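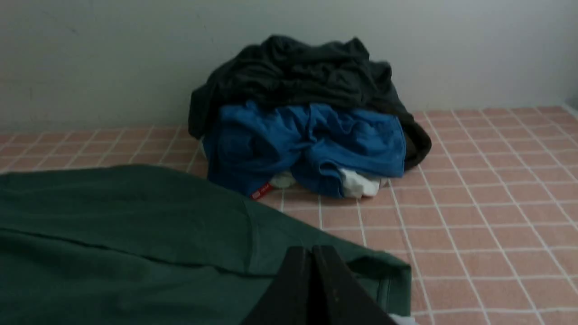 Gestow wrote in to ask whether we ought to be letting the Tuvix arms anywhere near the folding table after what happened in January, and it's a fair thing to ask, so we promised a proper answer in this issue.

For those who missed it (and we know plenty of you only read the back page!), the left gripper kept its hold on a shirt when the program told it to let go, and then the arm set off for its next position regardless. The shirt went with it, the cloth went with the shirt, and the stop button had to be pressed. No harm done to anyone, thank goodness, but a gripper that reports itself open when it's still shut is a nasty sort of fault.

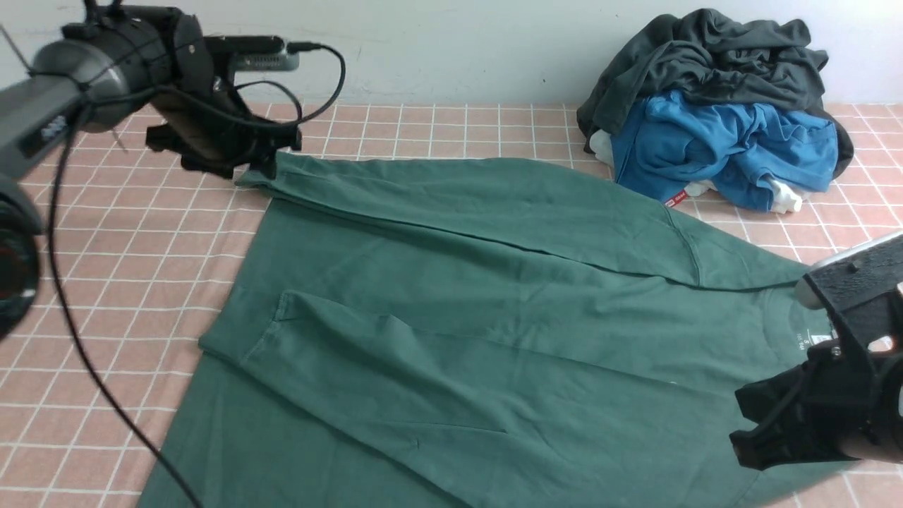
Both grippers at the green T-shirt, with the rest of the clothes piled by the wall.

We went back through 1,193 logged folds and found the same false "open" signal in 16 of them, nearly all on the left side. Visis have since sent new finger sensors, and the Ahonen workshop has very kindly rewritten the release step so the arm waits until the fingers are properly apart. Speed stays capped at 70 per cent for now, and do please keep your hands off the table while the lamp is on.

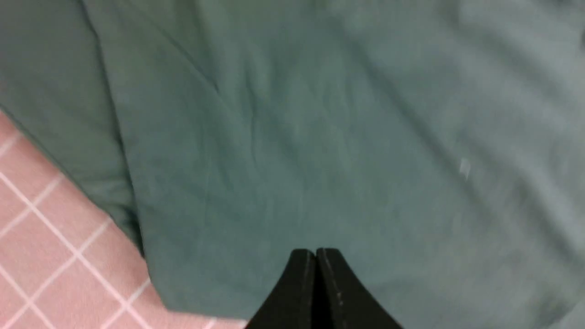 Gripper close over the fabric, fingers nearly together.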